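Skullano winter show — tickets moving

Saturday's run-through went well, all 7 pieces start to finish, no stopping. Hajar Abdelaziz has reworked the ending of the trio again and it's a lot better. Slower. More floor work. Magdy Ragab is lighting it, so expect dark corners.

We're at 267 seats sold for December. Balcony is still open, front rows gone. If you asked Brahim Erraji to hold a pair, please pay him this week or they go back on sale.

Dancers — call is at 3 for the matinee, hair done before you arive. Shoes labeled, please!! Two pairs of tan jazz shoes still in the office from last season.

Oldřich Kolář will be at the piano for the second half only. First half is recorded, the Druvia suite, same tempo as in class.

Rides home: see the sheet by the door, its filling up.
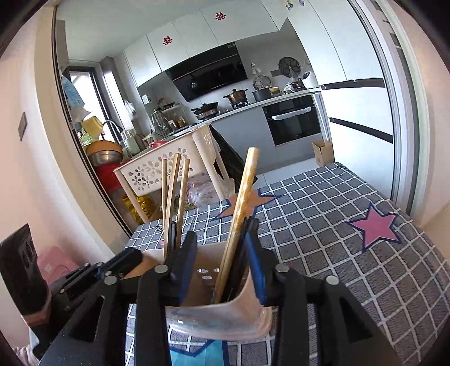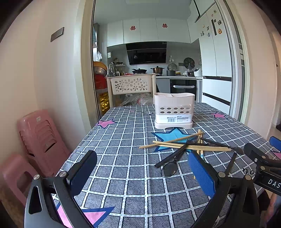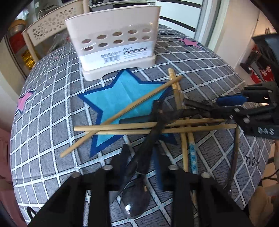

Utensil caddy, star tablecloth, spoon and chopsticks, in that order.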